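Free antenatal and new-parent sessions to open in Thevar this February

Expectant and new parents in Thevar will have a new place to meet, ask questions and put their feet up when the Nelel Parent Hub opens its doors in February. The hub is run by Collen, the family support charity, and every session is free.

The programme grew out of a survey of 493 local parents, carried out by Collen over the past year. Many of them told us that the early weeks of pregnancy were the loneliest part. They hadn't told friends or work yet, they were feeling rotten, and the first proper appointment seemed a long way off. So we have built the timetable with those weeks very much in mind – you can come along from the day you find out, and you don't have to tell anyone else you've been.

There will be 28 sessions in the first term, spread over mornings and evenings. They cover sickness and eating in early pregnancy, sleep, getting ready for labour, feeding, and looking after yourself once the baby has arrived. A midwife will be at every antenatal session, and partners, grandparents and friends are very welcome too!

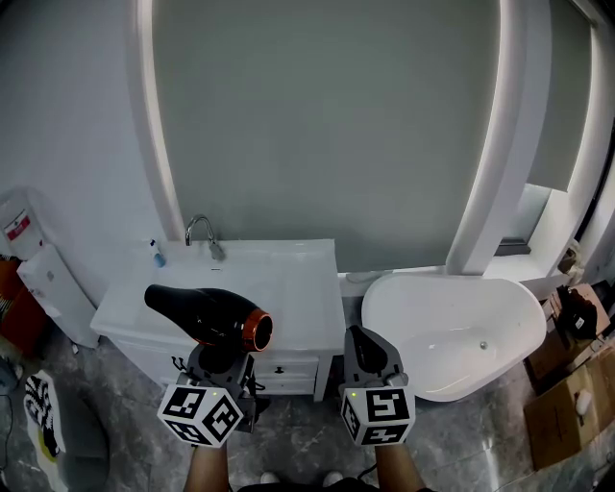

A hair dryer at the bathroom vanity.

The session on looking after yourself is one we are especially pleased with. Parents in our trial group asked for something about the small everyday things, such as finding ten minutes for a shower, eating lunch before three in the afternoon, or getting out of the house with a newborn and all the bags. It is a relaxed hour with plenty of tea, and babies can feed, sleep or cry all the way through it.

Alongside the sessions, the hub will have a lending shelf of slings, maternity pillows and books. Families can borrow items for up to 5 weeks at a time and bring them back whenever the hub is open. We'd love to hear from anyone with good clean slings to pass on.

The hub is on the ground floor of the Riltora Centre, with step-free access, a changing room and space for buggies just inside the door. Morning sessions start at 9 and evening sessions at half past six. Groups are kept small, so booking is a good idea, but there will always be a few places for people who turn up on the day.

Bookings are open now at the Riltora Centre front desk or through Collen's family line. Interpreters can be arranged if you let us know when you book.

Notes to editors

Collen supports families in Thevar from pregnancy until a child starts school. The Nelel Parent Hub is its first permanent drop-in space. Reporters are welcome to visit before opening – please contact the Collen press desk to arrange a time.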